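Urnport Vokix wireless in-ear monitor system

Filed under: Stage & Touring / Vocalists / Monitoring

21 shares | 0 comments

We use cookies to remember your cart and your region. Continue browsing to accept, or change your settings.

The Vokix is a wireless in-ear monitor system for solo vocalists and small touring bands. It consists of a half-rack transmitter, a bodypack receiver, and a remote antenna kit. Earphones are not supplied. Most singers who tour already own molded earphones, and the bodypack is set up to drive either balanced armature or dynamic models without an adapter.

The standard set contains one transmitter and one bodypack. Additional bodypacks can be added to the same transmitter at no loss of audio quality, as the packs only receive. A band in which every member hears the same mix therefore needs one transmitter. A band in which every member hears a separate mix needs one transmitter for each stereo mix, or one for each pair of players if mono mixes are acceptable.

Transmitter

The transmitter has two balanced line inputs on combination jacks, with a loop-through output for each. Input level is set by a recessed trim on the rear panel and a fine control on the front. The front display shows frequency, input level, and output power. The display dims after a short interval and can be switched off entirely for television work, where a lit rack at the side of the stage may be in shot.

Tuning covers the UHF band up to 606 MHz. The lower limit depends on the regional version and is printed on the label under the front lip. Versions cannot be converted in the field. Performers who cross borders during a tour should check the permitted bands for each territory before ordering, and in many cases will be better served by renting a local version. The operator is responsible for any license required.

A scan function sweeps the band and ranks the open groups. The scan should be run with all other wireless equipment in the building powered on, including the vocal microphones, the intercom, and any equipment belonging to the support act. A scan taken in an empty hall in the afternoon is of limited use by the time the doors open.

Output power has three settings. Low is intended for rehearsal rooms and television studios. Normal is intended for clubs and theaters. High is intended for outdoor stages and arenas. When several transmitters share a rack, use the lowest setting that gives reliable coverage. Running all of them on high produces intermodulation, and the usual result is that every system in the rack performs worse.

Bodypack

The bodypack weighs 145 grams with its battery fitted. The case is cast metal with a matte finish. Corners are rounded on the side that faces the body. The belt clip is reversible, so the pack can be worn with the antenna up or down, and it can be removed with a coin for use in a costume pocket or a thigh strap.

Wardrobe departments have asked for a pack that can be sewn into a dress without the controls being disturbed. The lock function disables the power switch and all menu buttons. The volume knob remains live by default and can be locked separately. When the pack is fully locked, the only way to shut it down is to hold both side buttons until the display confirms.

Volume is an analog control with a soft detent at the center. It is stiff by design. A limiter follows the volume control and is always active. The threshold can be lowered in the menu but cannot be raised above the factory setting. The limiter protects against sudden peaks such as a dropped microphone or a patching fault. It is no substitute for a sensible listening level over a long set.

Stereo, mono, and two-channel mode are available. In two-channel mode the wearer uses the balance control to blend two separate mono sources. A common arrangement is voice on one side and the remainder of the band on the other, which lets the singer bring the voice up without signaling to the monitor desk.

The receiver is a true diversity design. The second antenna is the earphone cable. Do not coil the cable tightly or tuck the surplus behind the pack, as both reduce reception. Line-of-sight range with the antenna kit fitted is over 100 meters. Range falls when the performer's body is between the pack and the antenna, and falls further near lighting trusses, video walls, and metallic set pieces.

Battery and charging

Each pack ships with one rechargeable lithium cell. Standard alkaline cells can be used with the optional carrier. Charging is through the Ikeck dock, sold separately, or through the port on the base of the pack. Charging through the port disables the receiver, so the pack cannot be worn while connected to a power bank.

The Ikeck dock accepts two complete packs or two loose cells. Docks can be joined side by side from a single power supply. Each bay has its own indicator: amber while charging, green when full, red if the cell has reached the end of its service life. Cells that show red should be replaced before the next show even when they still appear to hold a charge.

Battery level is shown on the pack as a bar and sent to nothing else. The pack has no return link to the transmitter. Monitor engineers who need remote battery readings should consider a system with telemetry. For shows with a costume change, the usual practice is to swap packs with the costume.

Setup notes

Place the transmitter antenna where it has a clear view of the full performance area, including any ramp or secondary stage. Keep it away from the receiving antennas of the vocal microphones. If both must share a position, put the monitor transmitter antenna well forward and the microphone antennas well back.

Set the input level with the full band playing. Peaks should reach the upper part of the meter without lighting the clip indicator. Low input level is the most frequent cause of reported hiss. Raising the volume on the pack to compensate raises the noise with it.

Insert the earphones before the pack is switched on, with the volume at minimum. Raise it after audio is present. An earphone that has worked loose loses low frequencies first, and the wearer tends to respond by turning up. Check the seal before adjusting the level. Removing one earphone to hear the audience has a similar effect; a pair of ambient microphones at the stage edge, fed lightly into the mix, is the better arrangement.

Supplied items

The set is packed in a padded case with the transmitter, rack ears for single or dual mounting, one bodypack, one cell, a short antenna, the remote antenna kit with cable, a power supply with regional plug, and a printed guide. Foam inserts for a second bodypack are included. The guide can also be downloaded in large type.

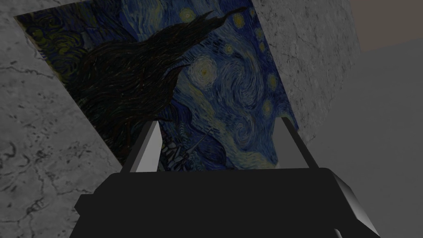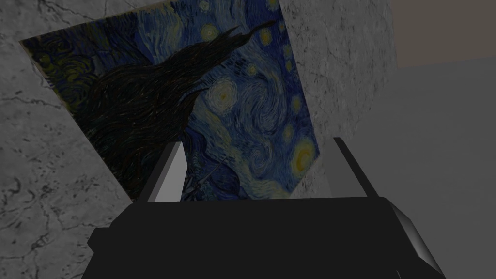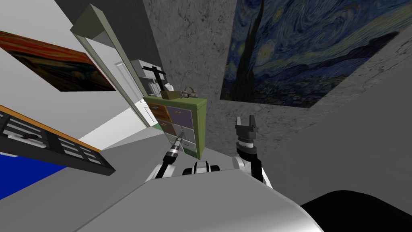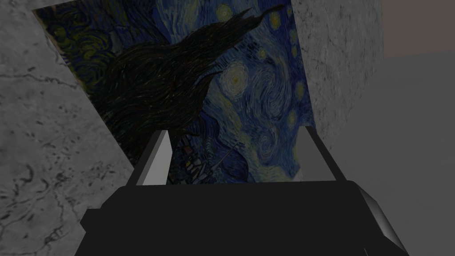 Baert

Service and spares

Urnport keeps belt clips, battery doors, antennas, and volume knobs as stock parts. All four can be fitted by the owner with a small screwdriver. Replacement of the earphone socket requires soldering and recalibration and should be left to the service department. Sweat damage to the socket is the most common repair. Wiping the pack after each show and leaving the battery door open overnight will delay it.

Packs returned for service should be sent without the cell and without earphones. Include the frequency group in use and a short note on where in the set the fault appears. Settings are erased during calibration, so record them first.

Firmware is updated through the port on the base of the pack. The August release corrected a fault in which the balance setting returned to center after a cell change. Packs showing an earlier version should be updated before they are used in two-channel mode. The transmitter does not need to be updated at the same time.

Order code 606 covers the complete set. Bodypacks, docks, and spare cells are listed under Accessories.

Get stock alerts and firmware notices by email. Enter your address to subscribe to the Urnport newsletter.

Tags: in-ear monitors, wireless, vocals, touring, bodypack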